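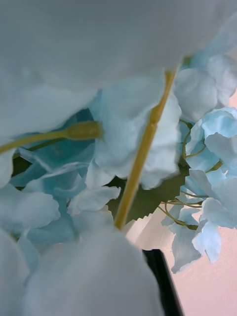
Stock import stops at row 918: full log of the ticket

5 min read

Product: Fundach stock manager, connected to Prenov for shipping labels
Opened by: Darcy Goodwin, Flillimeo artificial flowers
Handled by: Rehema Gachanja, second line
Status: Closed by support. Reopened by me. Closed again.

What was wrong

The import of our January stock list stopped at row 918 every time. The progress bar went all the way across, a green check mark appeared, and the message said "Import complete." Everything after row 918 was missing from the catalog. I'd like whoever wrote that message to think about the word "complete."

The first row to go missing was a hydrangea stem from Bermúdez, the wholesaler. Remember the accent. I mentioned it in my first message and was told it was unlikely to matter.

Wednesday, first reply

First line sent me the standard list. Clear the browser cache, try another browser, turn off extensions, log out and back in. I did all of it and wrote down the result of each one, which was the same result. I have never seen a cache cause a file to stop at the same row on two different computers, and I said so.

They then asked whether my file was over the limit. The help page says the limit is 800 rows. My import got to 918 before it quit, so either the help page is wrong or the limit isn't what stopped it. I asked which. The answer was that the help page "may reflect an earlier plan." The page is still up as I write this.

Wednesday, afternoon

Second suggestion: the server gives up after 60 seconds, so a big file could be running out of time. This at least sounded like a real idea. I timed it. The import stopped well before that, and it stopped at the same row on the office connection and on my phone's hotspot. A timeout ought to wander a bit. This one never moved.

I split the file anyway, because they wanted me to. I made 4 smaller files and ran them in order. The first one went in fine. The second stopped where the Bermúdez items start. The third and fourth went in with no trouble at all, and neither of them has a Bermúdez line in it.

I sent that back with one sentence: please look at the accent.

Third suggestion

Reinstall the Prenov connector. I asked why a shipping label add-on would have any say over a stock import, and got a link to an article about reinstalling the Prenov connector. I did it so that it could be crossed off. It wiped my label sizes and fixed nothing. If you're reading this with the same problem, skip this step, or write down your label sizes first.

By then I had stock on the table that I couldn't sell online. The shop page said the blue hydrangeas were discontinued, since the import treats anything missing from the file as gone for good. That's a separate complaint and I have filed it separately.
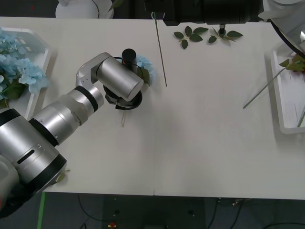

I also had a customer ask why we'd dropped them, and I had to explain that we hadn't, and that the website believed otherwise.

Second line

Rehema Gachanja picked up the ticket and asked for the raw file, which no one had done before. She opened it in a plain text editor and found that the spreadsheet program had saved it in an older character set. The importer expects UTF-8. When it reached the ú it couldn't read the character, dropped the rest of the file, and reported success.

Her steps, which worked for me:

1. Open the stock list in your spreadsheet program.
2. Choose Save As, then pick "CSV UTF-8" and not the plain "CSV" option above it.
3. Open the new file in a text editor and look for one accented name. If it's readable, carry on.
4. In Fundach, go to Import, Advanced, and set the encoding to UTF-8. Leaving it on "Auto" did not work for me, whatever the tooltip says.
5. Uncheck "Mark missing items as discontinued" before you run it.
6. Compare the last row of your file with the last item in the catalog. Don't go by the check mark.

The whole list went in on the first try. The hydrangeas came back with their old prices, although the sort order was scrambled and I had to drag the stems category back above the garlands.

Why I reopened it

The ticket was closed as "user file error." I don't accept that. The file was saved with the default setting of a very common program, and a supplier with an accent in the name is hardly exotic. What I object to is a failed import that calls itself finished. I asked for three things: an error message with the row number, a corrected help page, and "Auto" either fixed or removed.

I was told the feedback had been passed to the product team. I've had feedback passed to product teams before — I'll check the help page again next month.

Comments

petalpusher: Same here, except mine stopped on a ribbon color with an é in it. Step 4 was the part I was missing. Thanks.

Marlowe_R: Removing all the accents by find and replace works too if you're in a hurry. You do end up spelling your suppliers' names wrong.

Darcy Goodwin: I considered it. Their invoices match on the name, so it would have moved the problem over to accounting.

stockroom_two: Mine says UTF-8 and still stops early. Anyone?

petalpusher: Check for a stray quote mark in the row after the last good one. An inch symbol did it to me once.

Contact support | © Fundach user boards | Back to top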